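People & Practice — the Prundden HR newsletter

Search this site Enter keywords Go

Structured exit interviews: what changed after the first cycle

April 17, 2022

Prundden began using a fixed-format exit interview last August. Before that, each office ran its own version. Some used a form, some held a conversation, and the Dorilis office did neither unless the departing employee asked. The records could not be compared, and most were never read after filing.

The new format has two parts. The first is a written form of 40 items, completed by the departing employee during the final two weeks. The second is a recorded conversation with an interviewer from outside the employee's reporting line. Reporting line here means any manager up to the head of the office, including dotted-line managers on project work. The conversation covers only items where the written answer was blank, contradictory, or marked for follow-up.

Interviewers code each stated reason for leaving against a list maintained by the HR systems group. Up to 3 codes may be assigned to one departure, ranked. The first draft of the list had a single code for pay. It now has separate codes for base pay, pay relative to peers, and pay progression, as early interviewers were writing the distinction into the notes field by hand. 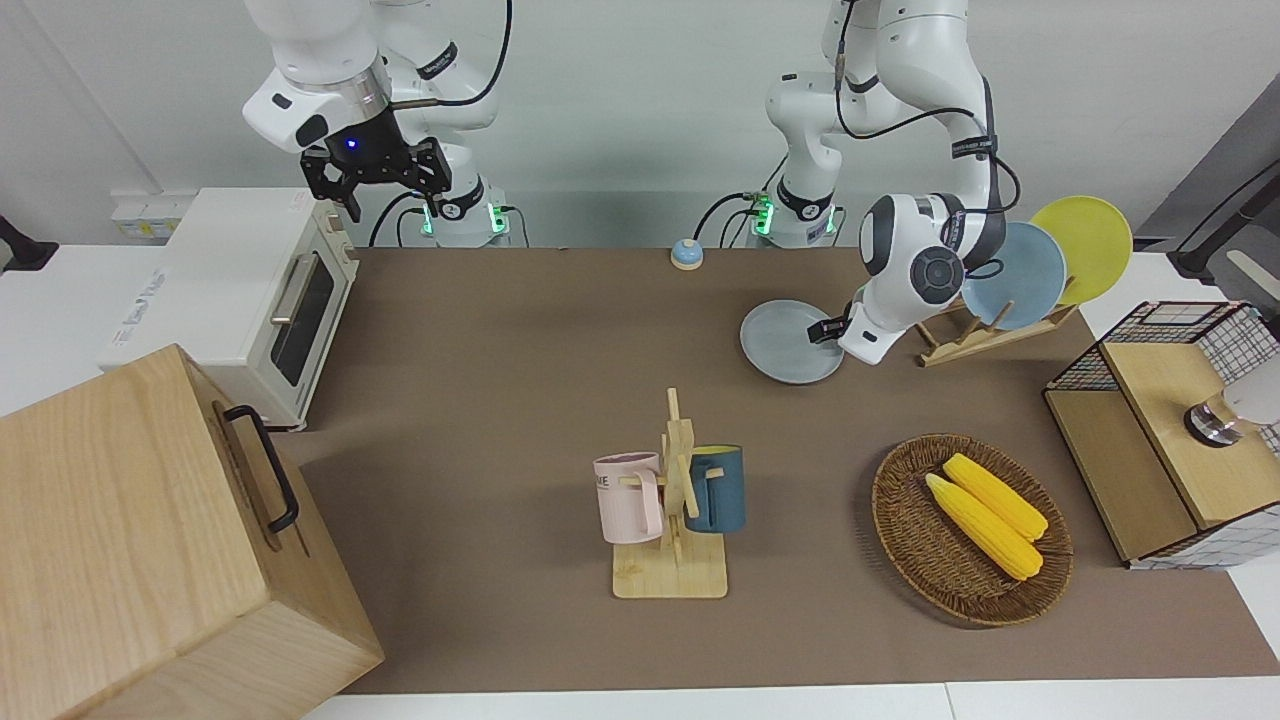 Lizelle Dlamini wrote in after the draft of this item was circulated: The ranking is the weak part. People give the reason they are comfortable giving first, and the interviewer writes it down first. In the Graklow office we had several leavers coded as relocation who raised their supervisor much later in the same conversation. If the rank follows the order of speaking, it should not be used for anything.

Her point is accepted for records made before the coding guide was revised. The revised guide tells interviewers to assign rank at the end of the conversation and to read the ranked list back to the employee, who may change it. Records made under the earlier guide carry a flag, and ranks on flagged records are left out of the quarterly report. The codes themselves are kept.

Confidentiality rules have also been tightened. Office-level results are released only when enough departures have been recorded to keep individuals from being identified. Where an office falls short, its results are folded into the regional total and the office head receives no separate breakdown. Free-text comments are limited to 500 characters in the report and are edited to remove names, job titles, and dates. The unedited text stays with HR systems and is deleted on the normal schedule.

The one exception concerns conduct. If an employee describes harassment, retaliation, or a safety breach, the interviewer must stop, explain that the matter has to be referred, and ask whether the employee wants to continue. A referral is made in either case. Interviewers had been handling this step in different ways, and the wording is now printed on the cover sheet.

Jairo Zapata has completed the comparison of exit data with the annual engagement survey. The two sources agree on workload and disagree on training. Departing employees rate training lower than current employees in the same job family, and the gap is widest in technical support roles. No cause has been established.

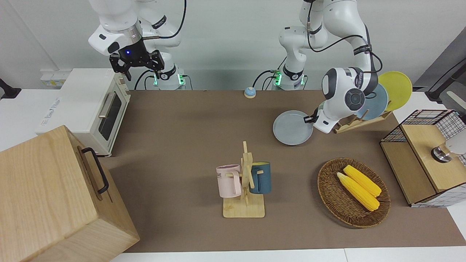
Training for new interviewers will move to a half-day session — the previous full day included material on the records system that is now covered by the online module. Each trainee conducts two practice interviews and codes one recorded interview, which is checked against a reference coding. The main fault in practice interviews is filling pauses. A trainee asks an open question, waits a second or two, and then supplies an answer for the employee to agree with. The gripper hanging open over the back of the table, holding nothing, is a fair picture of where the interviewer should be at that point. Trainees who supply an answer twice in one practice interview repeat the exercise with a different partner.

The stay interview pilot at Ağca uses a shortened version of the same code list and will be reported separately. Questions on coding go to Nobuhle Mahlangu in HR systems. Requests to join the interviewer pool need a manager's approval and should be sent to Themba Zwane.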